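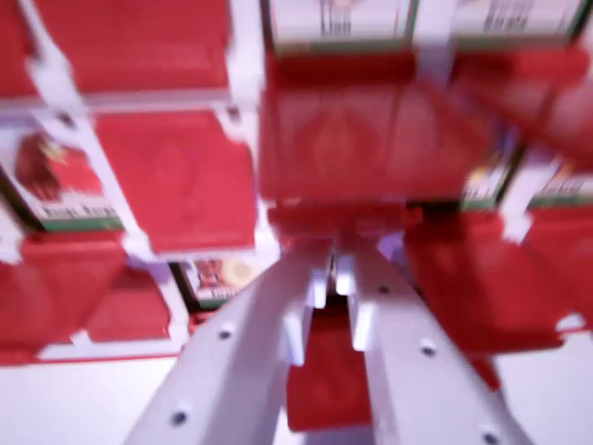

Summer film program asks teens to post, and parents to pay

Staria, the youth film and acting school that runs short summer programs for high school students, said on May 8, 2019 that it will give a free week of classes to whichever student gets the most people to look at a hashtag.

The company didn't put it that way, of course. Its announcement calls the plan a "storytelling challenge." Students enrolled in this summer's sessions are asked to post clips and photos from class on their own accounts, tag them with the school's name, and gather likes until the session ends. The winner gets a week at a later session. Housing isn't included, and neither are meals or the trip there.

Staria's summer program has grown quickly. It opened with a single site and will run 11 this year, most of them in rented classrooms on college campuses. The school says 582 students have signed up so far. It wouldn't say how many of those are paying the full price, or how many came in through the discount codes it sent out last December.

The basic two-week course covers screenwriting, camera work and editing, and ends with a showing for families. Students work in groups and each group turns in one short film. According to the course outline, a group gets 90 minutes of editing time with an instructor. Anyone who has tried to cut a five-minute movie with four other teenagers in the room can judge whether that's generous.

Leidy Zapata, who directs the summer program, said the challenge grew out of what students were doing already.

"They're posting from the minute they get here," Zapata said. "We wanted to give them a reason to think about what they post, and to see what the kids at the other sites are making."

Asked whether the posts would also be used as advertising, Zapata said the school "may share student highlights." The enrollment form is less shy. It gives Staria the right to use anything a student tags, in any format, with no end date and no payment. A parent can opt out, but must do so in writing before the first day of class. The opt-out is on the last page.

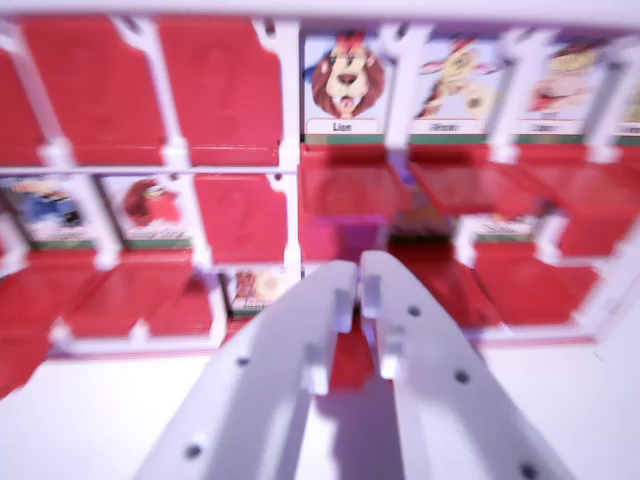 None of this is unusual in the trade. Famlow, a rival program aimed at slightly younger students, ran a similar contest last summer and offered a camera as the prize. The camera was awarded, but the winning film is no longer on the company's site, and a spokesperson couldn't say what it had been about. Likes seem to have decided it there too.

The judging is the odd part. A school that charges families to have their children's work looked at by professionals is letting its one prize of the summer be settled by whoever has the most cousins online. Zapata said instructors will pick "a few favorites" as well, to be mentioned at the closing event. Those favorites won't receive anything.

Staria also said students will hear from working filmmakers during the session. The announcement names one guest so far, the director of a thriller called "Drandari," which played at two small festivals and hasn't found a distributor. The talk will be given by video link, and students at all sites will watch at once. Whether there will be time for questions from every site hasn't been decided.

One part of the plan does sound useful. Each site will post its finished films in full on a shared page, so that a student in one state can watch what a group in another did with the same assignment. This year's assignment is a scene set in a made-up town called Ezeani, with no more than two speaking roles. Several students from last summer have asked for something like it, Zapata said, after their own films were shown once to a room of parents and then handed back on a thumb drive.

The shared page won't count likes. It also won't be open to the public until after the contest is over, so the films themselves will play no part in deciding who wins.

Staria said it would publish the full contest rules before the first session begins. As of this week the link in the announcement led to the enrollment page, where the first field asks for a credit card number.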